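About Prurkham Music School

Skip to: Our story | Lessons | Instrument library | Visit

Our story

Prurkham started with two students and a borrowed upright piano in the back of Hanan Shboul's apartment. Hanan had been teaching folk tunes to her neighbors' kids for years, and when Leonor Ramalho moved in upstairs (with far too many instruments for one small bedroom) they began running a Saturday-style jam whenever both of them were free. People brought cousins. People brought soup! By the following January the apartment was plainly too small, so they signed a lease at 1441 Jin Street, and we've been there ever since.

We teach music that people play together: dance tunes, old songs, waltzes, whatever a family has been humming for a few generations and would like to hear properly again. Reading music is something we teach with pleasure, but lots of our students learn by ear first and get to the dots later. Both ways work fine here.
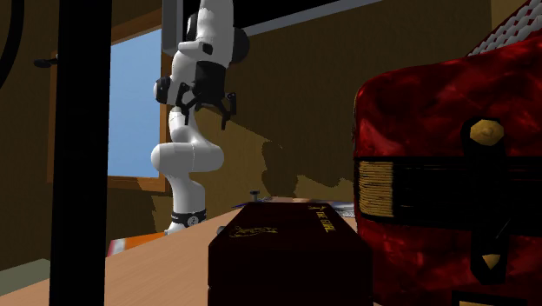 I came in at 58 thinking I'd missed my chance, and by my second month I was playing a slow waltz with four strangers and grinning like a fool. Go to the beginners' circle even if you only know one tune. They will play your one tune. — Wasix

We love that note, and yes, we will play your one tune.

Lessons

Private lessons run 30 or 45 minutes. Group classes are kept small enough that the teacher can hear each player, and they're sorted by how long you've been playing, so you may well find yourself sitting next to a ten-year-old who is better than you. Adults get used to this quickly.

The Sero Ensemble is our mixed-age band. There's no audition. You need to be able to keep going when you make a mistake, and we spend a good part of the first term practicing exactly that.

Instrument library

Squeezeboxes are expensive and hard to choose from a catalog, so we lend them. Students can take one home for a term at a time and swap it if it feels too heavy or the buttons don't suit their hands. Please keep it out of hot cars, and close the bellows before you set it down.
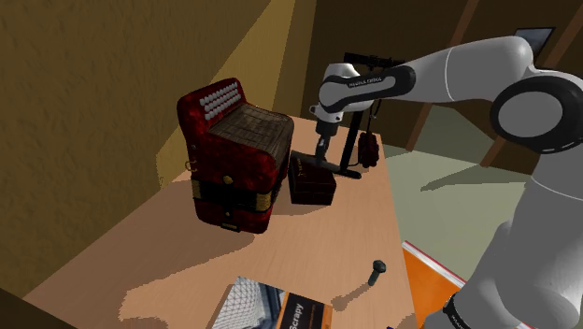

Red accordion with white buttons.

We also keep a tune collection, now over 3000 pieces, many written down by Leonor from students' grandparents. Ask at the desk and we'll print you a copy of anything in it.

Visit

Come and sit in on a class before you sign up. Ring the bell twice, it sticks.

Page updated 23/12/2024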